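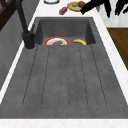 Sink clearing task, reset question and a moan about scoring

moncrieff_g
Evening all. I help with the after-school robotics club at Bednárik, and we're doing the simulated kitchen for our April project, clearing the sink and the worktop. The students have got quite fond of it, if I'm truthful, and one of them has started calling the virtual kitchen "ours". We have 600 practice runs saved so far and I'd like to settle two things before they start on the write-up. Should leftovers stuck to a plate count as part of the plate? And do you let the arm start wherever it finished last time, or send it home first?

anezka_j
Hello Gavin, lovely to hear they're enjoying it! We treat the plate and whatever is on it as one thing until it's been moved, and then the scraps are a second job. My lot argued over it for most of a session (with biscuits, so no harm done). As for the start, send it home every time. You can't compare runs otherwise.

Balaz_D
I'd go the other way on the start, sorry Anežka. If it always begins from the same pose, the students end up with something that only works from that pose. Ours looked marvellous until we shifted the start a little, and then it couldn't pick up a banana to save its life. Mix them up from day one, I say, even if the early scores look sad.

anezka_j
Well, yes, but these are beginners, Dušan! Let them have one thing working before you pull the rug away. You can always mix them up later on.

moncrieff_g
Thank you both, I can see I've started something. One more while I'm here. A pair of ours keep their camera view pointed up at the window behind the tap.
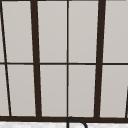 They'd like to use the dark window bars to work out which way the camera is facing, and I think it's rather clever, but I don't want them spending the whole term on it.

zjurco
Let them try it, Gavin. Straight dark lines on pale grey are about as kind as it gets for a line finder, and it's a nice bit of geometry. I'd give them 12 views to test it on and a firm finishing date. Do ask them what happens when the window isn't in view, though, as ours forgot that completely and had to redo half their poster.

Balaz_D
Agreed with Zdeňka, for once. Still not agreeing about the home pose.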